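April 14, 2023

I've been trying to cook from what's already in the house before buying anything new. It started in November, when I went through the cupboards and found 3 open bags of red lentils and a packet of rice flour I had no memory of buying.
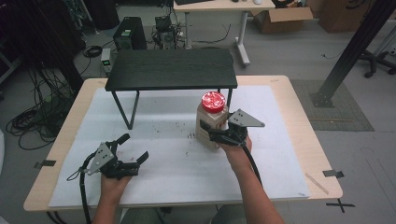
The rule is simple. I shop once every two weeks, and the list can only have things I've run out of. Milk, eggs and fresh vegetables don't count. Everything else has to be used up first, even the odd stuff.

Most of my dry goods come from Nerik, the small grocery near the bus station. They sell by weight, so I can get 900 grams of beans and skip the giant sack. For spices I used to order from Avuvine, but shipping went up and I stopped. I do miss their smoked salt.

The lentils went into soup, mostly. Onion, garlic, cumin, a can of tomatoes, 40 minutes on low. I made it so often that I got tired of it and switched to Norðdahl crispbread with whatever was in the fridge – mustard and boiled egg is the one I keep going back to.

The rice flour was harder. I tried pancakes, which fell apart, and then used the rest to thicken a stew. That worked fine.

I still have a bag of pearl barley and a lot of dried mint. If you have a use for dried mint other than tea, leave a comment. I'll write again after the next shopping trip.

– Iris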